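Lelcombe 文档 > 双臂操作 > 教程 > 交接片段的采集与标注

8月 作者：Wijaya 操作组
最后更新：8月，补充了重叠段过短时的处理办法

小金属环的双爪交接：从示范采集到策略训练

这篇教程讲怎样让两只夹爪在空中交接一只钥匙圈，并把交接过程做成可以训练的数据。方法是我们在 Bolden 任务集上用的那一套，核心是给每条示范标出“重叠段”，也就是两只夹爪同时夹住物体的那一小段，训练时对它单独加权。读者需要已经能跑通单臂模仿学习，会看关节和夹爪的时间曲线。

只想跑训练的人可以跳到“训练”一节，标注格式在它前面。

一、任务定义

任务从一只夹爪已经夹住钥匙圈开始，到另一只夹爪夹住它并退开一段距离结束。先夹住的叫给方，后夹住的叫接方。两只手臂都可以当给方，采集时两种角色都要有，训练时把角色作为一个离散输入喂给策略。

抓取（从桌面或地面把圈拿起来）和放置不在本教程里，它们各自有单独的策略，由上层脚本串起来。把抓取和交接放在同一条示范里也能训练，但是出了问题很难判断错在哪一段，我们后来拆开了。

成功的判定有两条：接方退开之后圈仍在接方指间；给方的指尖上没有挂着任何东西。第二条容易漏掉。圈上如果还套着小圈或钥匙，给方张开以后小圈可能勾在指尖上，两只手臂一退就把圈拽歪了。判定脚本只看接方夹爪的开度，查不出这种情况，要人看一遍录像再改结果。

二、准备

两只手臂的基座位置先做一次外参标定。交接对相对位置的要求比抓取高，单臂抓取时几毫米的误差还能靠指尖的柔性吃掉，两只夹爪对上的时候误差会叠加。标定完用一根细杆检查：给方夹住一端，接方按坐标去夹另一端，杆不应该出现明显的弯曲或转动。

指尖材料保持一致。旧指尖磨得光滑以后夹力曲线会变，同一批数据里新旧混用，策略会学到两种闭合深度。要换就在一批采完以后换，四根手指一起换，并在批次记录里写明。

夹爪的力上限调低。两只夹爪同时夹住一个硬环，等于两条闭合的运动链，任何一边走偏都会直接变成内力。我们的做法是，交接时给方保持原来的夹力，接方用较低的力闭合，等给方松开以后接方再加力。这个顺序写在底层控制器里，不由策略决定。

检查时间戳。两只手臂的控制器、两个腕部相机必须用同一个时钟。交接的关键动作很短，时间戳错开几帧，标出来的重叠段就是错的。最省事的检查方法是让两只夹爪同时空合一次，看两边的开度曲线和两路画面里指尖碰上的那一帧是否对齐。每次重启采集程序以后都做一遍。

三、采集示范

1. 把给方移到交接区，指尖朝向接方。交接区是事先定好的一小块空间，在两只手臂都能舒服到达的地方，避开各自的关节极限。每条示范的起始位置在这块空间里随机取，姿态也给一点随机转角。

2. 钥匙圈夹住的位置要变化。给方有时夹在圈的正中，有时偏一些，圈面有时和指面平行，有时斜着。如果每条都夹得一样整齐，策略部署以后遇到抓取阶段留下的偏差就没有办法。

3. 接方先在圈外停一下，再慢慢靠近。操作者不要一口气冲过去。停顿这段后面会剪短，但它给策略提供了“对准再进”的样本。

4. 接方闭合。闭合以后两边都不要动，保持一小会儿，让重叠段足够长。操作者容易在接方刚合上时就松给方，这样的示范里重叠段几乎看不出来，后面没法标。

5. 给方张开，先沿自己手指的方向后退，再做别的动作。侧向退会刮到圈。

6. 接方退到结束位置，录制停止。

遥操作时建议两只手臂由同一个人控制。试过两个人各控一只，配合的节奏每对人都不同，数据里的松手时机非常散，用来训练效果不好。

采集顺序上，先集中采一种角色，再集中采另一种，中间校一次零位。我们的基础批次一共保留了139条示范，两种角色大体各占一半，足够得到一个能用的初始策略。之后加上策略自己运行时由人接管修正的片段，总量到近1000条，这时提升已经变慢。

失败的示范不要当场删。圈掉落、接方夹空、给方提前松手的都留下，单独放一个目录，训练成功判别器时要用。只有设备故障造成的才删。

四、标注重叠段

每条示范标三个时刻：接方接触、给方松开、给方脱离。

接方接触，取接方夹爪开度停止下降的第一帧。由于环很薄，开度停下来的位置和空合时相差不大，单看开度不可靠，要同时看接方电机的电流，电流上升并且开度不再变化才算。

给方松开，取给方夹爪命令开始变大的那一帧。注意用命令值，不用实测值，实测值有延迟。

给方脱离，取给方指尖和圈之间能看到间隙的第一帧。这个只能看图，曲线上没有对应的特征。优先看接方的腕部相机，给方的相机离得近时圈常常被自己的手指挡住。

从接方接触到给方松开就是重叠段。我们要求重叠段至少有11帧，短于这个长度的示范不进训练集。这次更新加了一条：如果整条示范质量很好，只是重叠段偏短，可以把重叠段里的帧重复采样补齐，前提是这段时间内两只手臂的关节速度都接近零。手臂还在动的不能补，重复帧会让策略学会在不该停的地方停住。

标注文件一行对应一条示范，字段依次是：

示范编号，给方（左或右），接方接触帧，给方松开帧，给方脱离帧，结果，备注

备注里写圈上有没有附带小圈、标签或钥匙。这个字段不参与训练，查失败原因时会经常用到。

标完以后随机抽一部分由另一个人重标。两个人在“接方接触”上的差别通常很小，差别大的基本都出在“给方脱离”。差别超过三帧的条目一起看一遍再定。

五、训练

策略网络用普通的动作块预测，输入是两路腕部图像、两只手臂的关节角、两只夹爪的开度和角色标记，输出是两只手臂接下来一段时间的动作。没有用力传感器。

改动只有两处。

第一处是损失加权。重叠段里的帧权重提高，重叠段前后各延伸一小段，权重线性过渡到正常值。不加权时，重叠段在整条示范里占的比例很低，策略在这里犯错对总损失影响不大，表现出来就是给方松手时机不稳。权重也不能过高，太高以后接方靠近时的轨迹会变粗糙，对不准圈。建议从较小的值往上试，每次只改这一个参数。

第二处是增加一个辅助输出，预测当前帧处在哪个阶段：靠近、重叠、松开后。它和动作共用图像编码器，只在训练时提供监督，运行时可以打印出来看，也可以用来做保护。我们的保护规则很简单：阶段输出没有进入“重叠”之前，给方的张开命令一律不执行。

图像增强里可以用亮度和轻微的颜色抖动，不要用水平翻转。翻转以后左右手臂的角色对不上，除非同时交换两边的关节输入和动作，这一步容易写错，收益也有限。

裁剪要小心。交接时有用的像素集中在指尖附近的一小块，随机裁剪的幅度过大会把指尖裁掉。我们把裁剪范围限制在离边缘很近的地方，保证指尖会合的位置始终留在图里。

银色的金属环在浅色背景上对比度低，反光还会随角度变化。不需要专门为此换背景，但训练数据里背景要有变化，桌面和地面的样子都要有，旁边放着别的金属圈的情况也要有，否则策略会把注意力放在任何发亮的圆环上。

六、检查重叠段的图像

训练之前抽查重叠段的腕部图像，主要看三件事：指尖会合处是否在图像中部附近；圈是否确实夹在两副指尖之间，有没有只搭在一边；圈上附带的小圈落在哪里。小圈如果正好卡在指缝里，松手时要留意它跟着哪一边走，这类示范在备注里写“小圈在指缝”。画面里的背景杂物不用清掉，也不用遮盖。

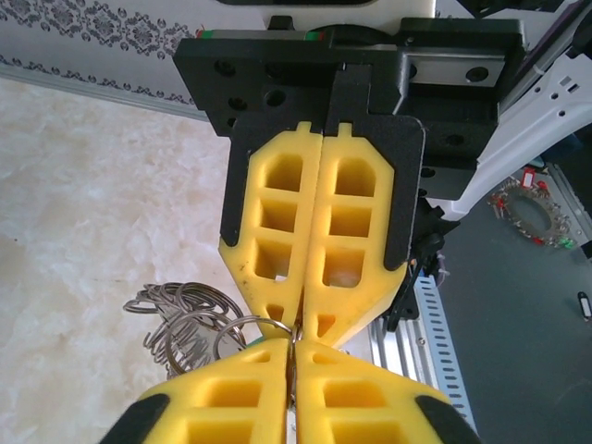 接方闭合以后，给方应该等多久再松开？

等到阶段输出连续几帧都是“重叠”，并且接方开度已经稳定，就可以松开。固定延时也能用，但在接方靠近速度变化时会过早或过晚，我们只在调试底层控制器时用固定延时。

七、在真机上评估

评估前把初始位置列成表，按表逐个摆放，不要由操作者临场决定。表里要包含训练时没有出现过的圈面角度。换模型时用同一张表，顺序也不变，这样前后两个模型才能比较。

每个初始位置跑一次，记录结果和失败类型。失败类型用下面这几种，不要自己增加写法：

夹空：接方闭合时没有碰到圈
早松：给方在接方夹稳之前张开
拉扯：两边都夹住，但手臂走开时给方没有松
勾挂：给方已张开，圈或小圈仍挂在给方指尖
其他：在备注里写清楚

拉扯出现时立刻按停止，不要等它自己解开。手指是柔性的，短时间的内力不会坏，持续拉着会让指根松动，之后标定就不准了。

我们用 Tuston 站的两只手臂比较过加权和不加权两种训练，数据相同，初始位置表也相同。不加权时失败以早松为主，加权以后早松只出现了九次，剩下的失败大部分变成夹空。夹空和抓取阶段留下的圈面角度有关，加权对它没有帮助，要靠增加角度多样的示范来改。阶段保护单独打开、不做加权时，早松也会减少，代价是有时停在交接位置不动，阶段输出一直停在“靠近”。两者一起用时这种停住比较少见。

以上比较只覆盖钥匙圈这一类薄环，换成较厚的物体后没有重新测过。

八、常见故障

接方总是偏向一侧。先查外参，再查指尖是否装歪。两项都正常时，看训练集里两种角色的数量是否悬殊，少的那种角色往往对得差一些。

交接位置一路往外漂。通常是动作块太长，两只手臂各走各的，执行中没有及时看新图像。缩短每次执行的步数，预测长度可以不变。

阶段输出在“靠近”和“重叠”之间来回跳。检查接方接触帧的标注，这个现象多半来自标注不一致。临时办法是对输出做滑动平均，窗口不要超过重叠段最短长度的一半。

给方张开后圈跟着转。薄环在指间只有很小的接触面，重心偏了就会转。接方尽量夹在靠近重心的一侧；圈上挂着钥匙时，让钥匙自然垂下去再交接，并把等待钥匙停止晃动的这段也录进示范。

重放示范时成功，策略运行时夹空。核对重放和运行用的控制频率，再核对图像到动作的延迟。延迟可以在数据里补偿：把图像整体后移相应的帧数，重新生成训练集，标注文件里的三个时刻跟着一起移动。移完以后抽几条画出来看，确认接方电流上升的位置和标注对得上，再开始训练。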